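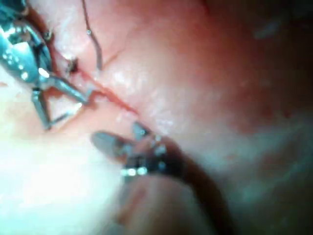
Spacing on interrupted stitches is what I can't get right, and it's making me nuts. I start off fine and by the far end of the cut I've either got a gap you could park a truck in or I'm cramming the last one in sideways. My instructor wants us to start at one end and work down. The book I have says put the first one dead center and keep halving. With a thin slanting line like this one, with the thread hanging right by the upper end, my gut says just begin there, and that little dark spot near the top kind of pulls you to it anyway. But then I wonder if I'm setting myself up for trouble at the bottom. What do you all do? I'm using 4-0 silk and I've been at it 20 minutes a night since May.
Posted by nusratk, Wednesday, September 22, 2021

ulises_a wrote:
Halving, every time, on anything longish. Start at one end and you're pushing all the extra down the line, and then the two sides don't match when you get there and you've made yourself a dog ear. First stitch in the middle, next ones in the middle of what's left, and so on. You can't get lost.

On something short and straight I don't think it matters much, do what your instructor says and keep the peace.
- Ulises Alvarado

tailsofwoe wrote:
Gonna disagree with Ulises. I did halving for my whole first year and my spacing was still lousy, just lousy in a symmetrical way. What fixed it was going end to end and looking at the last bite before every new one. Same distance from the edge, same distance between. If your bites are 5 mm back from the edge, make the gaps 5 mm too and quit thinking about it.

Also 20 minutes is short! By the time I've got my stuff out and found my good scissors that's half of it gone.

nusratk wrote:
lol the scissors, yes. I keep everything in a Pindik box now, the flat kind with the latch, and it still takes me forever to set up.

Ok but how do you keep the 5 mm once the edges start swelling up or rolling in? My edges roll in. Always on the left side (I'm right handed).

tailsofwoe wrote:
Rolling in means your needle is going in too flat. Go in at 90 degrees to the surface, turn your wrist through, and grab a little more deep than you do up top. You want the edges to pout a bit. If the left side is the bad one, I bet you're coming up through it at a slant because your wrist ran out of room. Come out in the middle, re-grip, and take the left side as a separate bite. It's slower and it's fine.
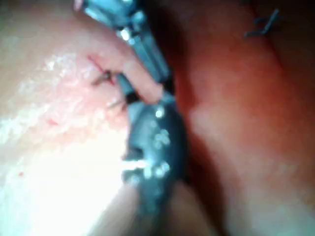
Close up, with the red thread running alongside the dark strand.

pinchandlift wrote:
Jumping in on thread color since I love this topic way too much. Anything dark over that pale pink is so much easier to keep track of than clear or white, and I'd say the same for red if the surface is pale enough, though red disappears on me the second there's any real color underneath. When the surface is shiny I lose pale thread completely. I switched to black for practice and my knots got better in a week, I think purely from being able to see which end was which.

I've been using the Rengifo silk, two packs at a time. It frays if you grab it with the driver, so don't grab it anywhere you plan to keep.

ulises_a wrote:
Rengifo is ok. Bit stiff out of the packet for a braid. I run it between my fingers first to get the memory out.

And since we're disagreeing: 5 mm bites and 5 mm gaps is a rule for some places and a terrible rule for others. On a face you'd be a lot closer in than that. Nusrat should learn to eyeball it for whatever she's closing.

tailsofwoe wrote:
Sure, but she isn't closing a face, she's trying to get a practice line to look even. Learn one distance first, then mess with it.

nusratk wrote:
Both of you are in my head when I'm stitching now, thanks a lot.

Tried halving last night and end to end tonight. End to end came out nicer up top and worse at the bottom, halving was sort of medium everywhere. The separate bite thing helped the left side a ton though!! Edges came up and stayed up. Going to do nine lines each way before I decide anything. My Elunetti driver has started slipping on the ratchet so that may be part of the mess too.

pinchandlift wrote:
Ratchet slipping on an Elunetti, mine did that. Check you're not using it to hold a needle that's too big for the jaws. If it slips on a small needle too, it's done.

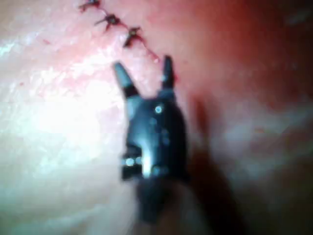

How short should I trim the tails on skin stitches?

Leave 3 to 5 mm on silk. That gives you enough to grab when they come out and keeps the ends from reaching the next knot. Buried ones get cut much closer.

tailsofwoe wrote:
Seconding that for silk. Nylon I leave a little longer, it's slippery and I've had knots back out on me when I got cute with the scissors. More throws on nylon too.

ulises_a wrote:
Agree with tailsofwoe for once. And lay all your knots off to one side of the line, not sitting on top of it. Pull the finished knot over before you cut.

nusratk wrote:
Which side, or does it not matter as long as they match?

ulises_a wrote:
Usually doesn't matter. If one edge looks worse off than the other, put them on the good side. And post in the Stakier thread about the driver, there's a guy over there who fixes ratchets.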